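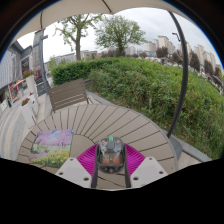 Clear-shelled mouse on the garden table

Textiles Workshop, Spring Project Report
A Patchwork Cushion from Worn-Out Shirts

My grandmother never threw away a shirt without cutting off the buttons first, and I suppose that is where this project really started, long before I signed up for the class!
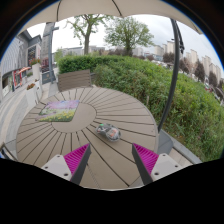
By Edeltraud Lindemann
Jevness Evening School, April

For my project I wanted to make a cushion cover using only shirts that were past wearing (collars gone, elbows gone, one with a very sad ink stain on the pocket). I ended up with six of them, all 100 percent cotton, and I washed and ironed every one before cutting. The front is 64 squares, eight rows of eight, and I laid them out on the bedroom floor so many times that I can still see them when I close my eyes.

I pieced the rows on the school's old Thiele machine, which is a dear thing but pulls to the left, so my first two rows came out wavy and had to be unpicked on a Saturday afternoon with a lot of tea. After that I pinned every single seam and things went much better. The back is one whole shirt front, with its button band left in as the opening, so there was no zipper to put in.
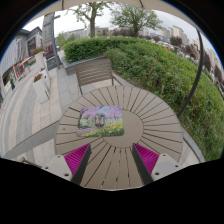 What I Would Change

I would use a shorter stitch, and I would press the seams open as I went along. The corners are a bit bulky, too, and next time I'd trim them before turning the cover right side out. The leftover sleeves are in a bag under my bed, waiting to become an apron.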